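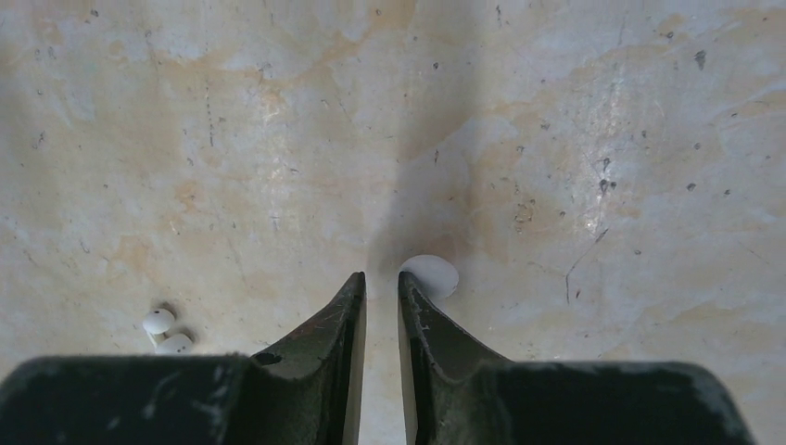
Small White Things: a gallery of what was left on the worktop

Trunbridge, 11 March 2019

The rule on this page is simple. If it is small, pale and doesn't seem to belong to anything, it goes in the gallery. The old kitchen is being cleared a surface at a time, and progress is slow, partly owing to the size of the job and partly to the person doing it, who keeps stopping to look at buttons.

1. The oval
Smooth, white, and flat enough to be a disc — or a pebble, if you prefer your worktops coastal. It sits very bright against that mottled surface, which hides crumbs beautifully and has been doing so for years. My vote is for pebble. The rest of the household says mint, and I have declined to settle the matter by tasting.

Where things go next
Anything we can name goes back to its proper drawer. Anything we can't goes in the jam jar on the windowsill, where it has 2 months to be claimed. The jar was emptied in December and is filling up nicely again, so either we are careless or the house is shedding.

Still to do
The shelf over the cooker, the tin marked STRING (it contains no string) and the drawer that opens only if you lift it and swear. More entries will follow as surfaces reappear. If you recognise the oval, write in before it goes in the jar. Postage is on you.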